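Caps and bottles, please separately

From Tuesday the drinks corner at the Wedton hall has a new crate for plastic bottles. Ada Palumbo asks everyone to unscrew the cap and put it in the small tin, as the Rudmont depot takes the two things apart. Last month we brought them 700 bottles — a good number for us.
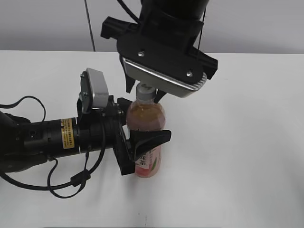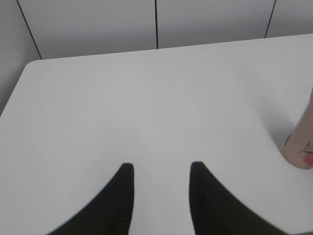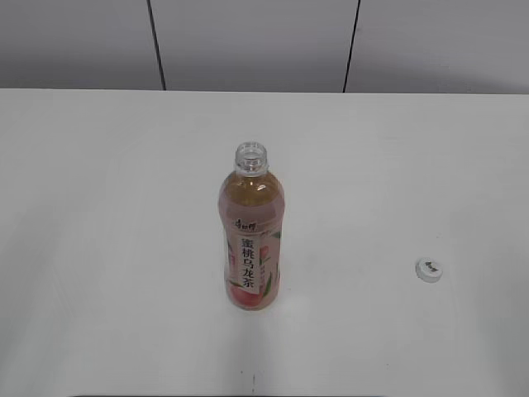
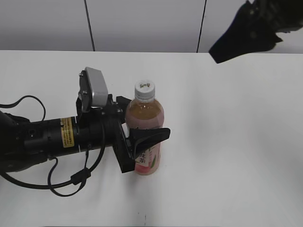

Please also pour away what is left before you drop the bottle in. Cold tea in the crate makes it sticky and the wasps come quickly. Stepan Lysenko drives to the depot every 2 weeks and has space for more bags, also from Nurndale.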